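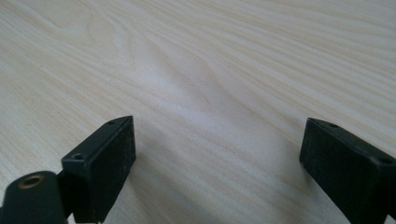 Education and Youth

Student Team from Drandthorpe Teaches a Gripper by Hand, Invites Public to Monday Demonstration

FLINUDVILLE. The robotics club of the Drandthorpe Technical School will show its year project, named Skustska, to the public in the Moulin hall in Flinudville on Monday at 4 p.m. The project is a two-finger gripper which the students first use as a tool in their own hands. The recordings made in this way are then used to teach a small robot arm how to pick up and put down things on a table.

The club was started by Chunhua Yao, teacher of mathematics and electronics at the school, and meets two afternoons a week. Skustska is its first project that continues for a full school year. In the years before, the members built line-following cars and took part in the regional sumo robot contest, where the work was finished after a few weeks.

"With the cars, the students wrote a program, and the car followed it or it drove into the wall," said Yao. "Now they have to think about their own hands. How do I take a cup? Where do I look before I close the fingers? These are questions that a student of fifteen years has never asked, and I must say that I also had not."

The gripper has a pair of flat black fingers which stand opposite each other and close on the object between them. A camera is fixed on the tool, so that each recording shows the fingers and the table from the same side. The student holds the tool, opens the fingers wide over the tabletop, moves to the object, closes, lifts, and places it on the agreed spot. One such movement takes less than half a minute. After this the table is prepared again and the next student takes over.

Until now the club has collected over 900 recordings. The objects were chosen by the students themselves and include cups, sponges, clothes pins and the chess pieces of the school library. The chess pieces caused the most discussion. The knight has no two sides that are parallel, and the flat fingers turn it a little each time they close. Part of the club wanted to take the knight out of the project. The other part won, and the knight will be shown on Monday together with the easier pieces.

The fingers themselves are already the third design. The first ones were too thin and bent when a full cup was lifted. The second ones were strong enough but so wide that they pushed away the neighboring object. The present ones are plain blocks held with screws, and can be changed in a few minutes when a student wants to try another shape. The drawings were made by the students in the design lesson, and all three designs will be on show in the hall.

Benjie Villanueva, who is in his last year at the school and leads the recording group, explained that the biggest part of the work is to repeat. "At the beginning everybody wants to record and after one hour everybody is tired," he said. "When you are tired you move too fast, and then the robot also learns to move too fast. So we made a rule. After 10 recordings you give the tool to the next person and you sit down, also if you feel good."

The group also keeps a written log of each afternoon, with the name of the student, the object, and remarks on the light in the room. In winter the recordings from the late afternoon were darker than the earlier ones, and the robot arm made more mistakes with them. The students now close the blinds and work only with the ceiling lamps. Villanueva wrote a short guide on this subject for the younger members, and it is used in the club as the first reading for new people.

In the last test before this announcement, the robot arm was asked to pick up a cup or a sponge from a free place on the table. It succeeded in 82 of 160 attempts. The club considers this a fair result for the first year, and the list of failed attempts is already in use for planning the next recordings. Most of the failures happened close to the border of the table, where the students had made only few recordings.

Program on Monday

The doors of the Moulin hall open at 3:30 p.m. At 4 p.m. Chunhua Yao will give a short introduction, and after it the students will demonstrate the gripper and the robot arm. From 5 p.m. visitors can take the tool in their own hands and make a recording under the guidance of a club member. Visitors who agree can leave their recording to the club for use in the project. Only the table and the hands are recorded, and no names are kept with it.

Children under twelve years are welcome together with an adult. The entrance is free and a reservation is not needed, but school classes are asked to announce themselves at the school office so that enough tables can be prepared. The hall is reached by the entrance on the yard side. The main door stays closed because of the work on the stairs.

New members

The club accepts new members from all classes of the school for the coming year. Knowledge of programming is not required. In addition to the recording group there is a group for mechanics, which builds and repairs the gripper, and a group for software, which prepares the recordings and trains the arm. Each new member spends the first weeks in the recording group and then chooses. Registration forms will be available at the demonstration and afterwards at the school office.

Press contact

Journalists who wish to speak with the students or to film during the demonstration are asked to contact Chunhua Yao through the office of the Drandthorpe Technical School. Interviews are possible on the day of the event from 3 p.m., before the doors are opened.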